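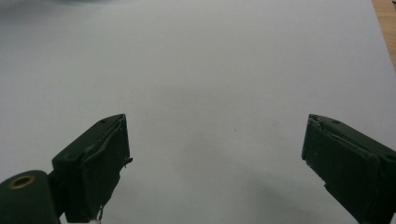
Plevemeck Opens Table-Setting and Packing Room at Zurcombe

ZURCOMBE, 2020-02-10 - Plevemeck, which supplies tables, trays and small baskets to bakeries and lunch counters, has opened a room at its Zurcombe site where customers can try out a work table before they order it.

The room is carpeted in gray and laid out for one table at a time. Customers may bring their own goods or use the samples kept on site, which include bread rolls, vegetables, serving baskets and sheets of white paper for lining a surface. A visit lasts 2 hours and is free to account holders.

The first table on offer is the Skestach, a rectangular model with a light wooden border and a pale blue-gray top. The color was picked after staff at Baumgartner, a bakery supplier that has bought from Plevemeck for 15 years, asked for a surface on which both white paper and brown crust would be easy to make out.

"Our customers fill small baskets all day long," the company said in a statement. "They want to know how far they have to reach and how much table is left over once the basket is down. A catalog page does not tell them that."
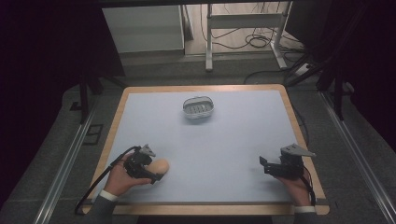
Visitors are asked to start with a single basket near the back of the table and one item to place in it, then add more as they settle on a layout. The small oval basket in white and gray is the one most customers order with the table, and it can be bought separately.

Plevemeck received 1,713 orders for tables and baskets last year. Of these, 153 were later changed because the buyer wanted a different size. The company expects the new room to bring that number down and will review the results in September.

Visits must be booked ahead through the Plevemeck sales office. Groups should say when booking whether they plan to bring food, and whether they want the table lined with paper. Parking is at the rear of the building.

About Plevemeck
Plevemeck makes and sells work tables, trays and baskets for food counters and small kitchens. Its office and showroom are in Zurcombe.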